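The Right Arm

The cell was called Number Seven, although there were only four cells, and the people who could have explained this had left with the first round of funding. It had two arms, a wooden table, and one job. It picked cloths off the table and put them in clear tubs by color, yellow with yellow and orange with orange, and it had been doing this since July with an air of mild reproach.

I looked after it. My title was Cell Technician II. There was no Cell Technician I. I had asked about that too.

The trouble began with the right arm, as trouble did. The left arm came from the same crate, ran the same software and had never given me a bad afternoon. The right arm had opinions. That week its opinion was that it should close on a cloth, lift it the height of a coffee mug, and let go. Then it would travel to the tub with nothing in its fingers, open them over the pile with great ceremony, and report a success.

"It says it's at 100 percent," said the woman from Barkance, who were paying for all this. She was on the phone and looking at a dashboard.

"It's very proud of itself," I said.

"So it's working."

"It's reporting."

She let that sit for a while. Barkance rented out table linen, and she had the voice of someone who had been lied to by caterers. She told me there would be a visit at two o'clock the next day, and that the visitors would want to see cloths going into tubs. I said I could promise them tubs.

I started with the manual. The gripper was made by Nanness, and the Nanness manual was 222 pages long, of which the first 14 were warnings. Do not stand in the cell. Do not reach into the cell. Do not allow the cell to be reached into. On page 61 there was a table headed LOSS OF GRIP, with a column for causes and a column for remedies. The remedy for every cause was to contact Nanness.

I contacted Nanness. A recording thanked me for choosing Nanness.

So I locked out the power, hung my tag on the switch, and took the fingers off. There are two screws on each and they are the kind that wait until you have stopped watching them. One went into the base of the arm with a small musical sound. I got it back forty minutes later with a magnet taped to a chopstick, a method that does not appear in the manual.

The fingertips were worn. You couldn't see it, but you could feel it with a thumbnail – the texture on the inside face had gone smooth, like the step of an old church. That would do it, I thought. A cotton cloth will forgive a smooth finger if you squeeze hard enough, and these were not forgiving cloths. They had been washed so often that they had nothing left to hold on to, and I knew how they felt.

New tips lived in the gray cabinet. The form to open the gray cabinet lived with Abugri, our parts system, which had been installed to save time. Abugri wanted to know the serial number of the part I was replacing, the serial number of the part I was replacing it with, and the cycle count. I gave it the first two. For the third I went back and read the counter on the controller. The counter said 1,585.

That was no number at all. Those tips were rated for many times that. I stood there with a fingertip in each hand, and I did what any trained professional does with evidence that spoils his theory, which was to fit the new tips anyway.

I powered up, homed both arms and ran a cloth. The right arm closed, lifted, and dropped it from the height of a coffee mug. Then it went to the tub and opened its fingers over the pile like a man releasing a dove.

It was past seven by then. The cleaning crew had come and gone, vacuuming around my feet. I ate a granola bar out of the drawer and thought about the counter.

A counter that low meant somebody had reset it, and the only time it got reset was when the controller was swapped. I went through the log, which at our place was a spiral notebook on a string. And there it was, in my own handwriting, from three weeks before: New controller, R arm. Restored settings from backup. All good.

All good. I have written those words in a number of notebooks and I would like some of them back.

The backup had come from the Roltach job, the one before this. At Roltach the same arm had spent the winter picking up bags of dried beans. A bag of beans wants to be held firmly at first and then eased off once it's in the air, or it splits, and there are few sounds as long as a bag of beans splitting. Somebody had very sensibly put in a step for that. Half a second after the lift, relax the grip by a third.

The arm had been doing exactly as it was told. It was being gentle with the beans. For two weeks the rough old fingertips had held on regardless, and when they wore smooth, they stopped. The new tips were smooth as well, it emerged, because Nanness had improved them.

I took the step out. Then I changed the success check, so the arm would have to find something between its fingers before it could congratulate itself. I taught the pick point over again, a little lower, with the tip coming in at a slant so it would get a proper pinch of cloth and not just stroke it. I ran it slow, with my hand on the stop button, and then at half speed, and then I sat down on an upturned crate and let it go.

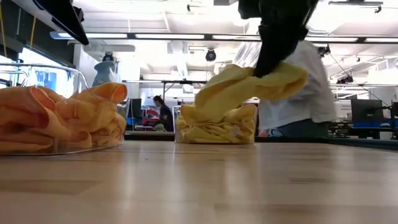
It is a peculiar thing to sit and want a machine to hold a napkin. You lean. I caught myself closing my own finger and thumb in my lap, in case it helped. The left arm waited its turn overhead, as smug as ever, and the right one went on with its yellow cloth as though there had never been any unpleasantness between us.

I let it run until the yellow was done, and went home, and dreamed about beans.

The visitors came at two. They wore the badges we give visitors and stood behind the tape. The woman from Barkance turned out to be shorter than her voice. She watched the arms for a long time without her dashboard.

"It says 94 percent," she said at last, checking her phone. "Yesterday it was 100."

"Yes," I said. "I fixed it."

She wrote that down. One of the others asked whether it could also do beans, and I went to look for the notebook.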